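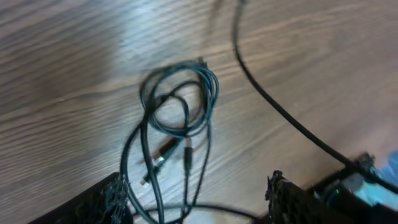
1/ We finally put our house rules for bench arms on one page, after 2 years of keeping them in Timo Pfeiffer's head. A few friends have asked to see them, so settle in, I do go on a bit.

2/ First rule: whoever starts the arm says so out loud and waits for an answer. A nod doesn't count! We borrowed that one from the crew at Kulkarni, who had it taped above every bench when I visited in July.

3/ Second rule: keep your hands off the table while the power light is on, even when everything looks still. An arm holding its position can look just like one that's switched off, and I've reached in myself more often than I'd like to admit.

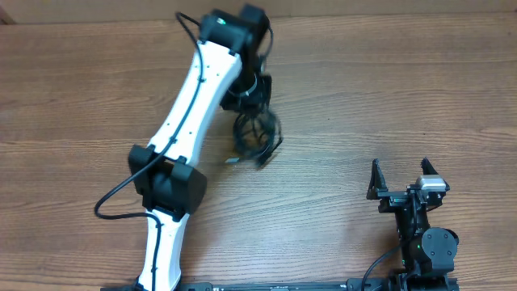 4/ Cable routing gets the longest section, and I fought for every line of it. Leave enough slack for the full reach, fasten it along the links, and check it again after any change to the program. Look at the white arm, with the black cable running down its upper link and then swinging wide of the middle joint – that loop is the bit I'd ask you to check before each run. Move the joint slowly through its whole range and watch what the loop does.

5/ Third rule: write down every stop, including the boring ones. Our log for the Nostell job is up to 1,796 lines now, and 92 of them say "snagged" and not much else. Please write a bit more than that, you lovely people.

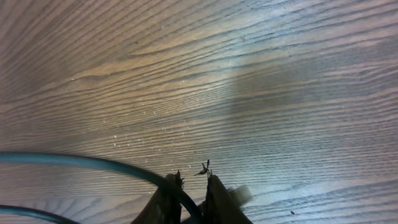
Do I need to log a stop if I only paused the arm to move something?

Log it the same way as any other stop, with the time, your initials and what you moved.

6/ The page has 9 rules all up and I'll post the rest once Timo has had his go at my spelling. If your workshop does any of this differently I'd love to hear about it – especially how you handle handover between shifts, where ours is still pretty thin.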